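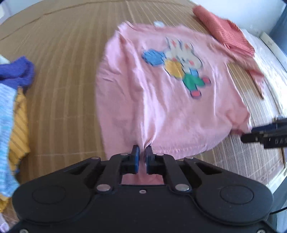
Widton council put out its textile collection figures this week. Short thread on what the tonnage does and doesn't tell you.

Total for the year to August: 3,091 tonnes from kerbside bags and banks combined. Banks alone made up 479 tonnes, down on last year.

The weight is taken at the Grunley transfer station, before sorting. It includes shoes, bedding and whatever else people put in the bag. Don't read it as clothing.
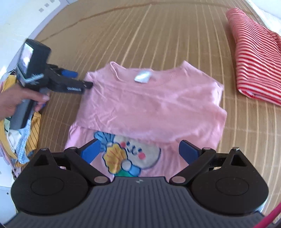

Child's top, pink, printed front.

Children's clothes are badly served by a weight measure. They are light, so a full bag of them barely registers beside one winter coat.

Resum, who run the sorting contract, grade by item. Their threshold for resale is 70 per cent of original condition, judged by eye. Two graders can differ and there is no published check on that.

Saarela's method samples 500 items per load and reports fibre, size and fault. Slower, but you can compare one year with the next.

What I'd like from Widton: item counts by grade, published with the tonnage. Resum must already hold them, as graders log each piece.

Have put in a request for the grading sheets. Will add to this thread when I get a reply.

Sep 16, 2023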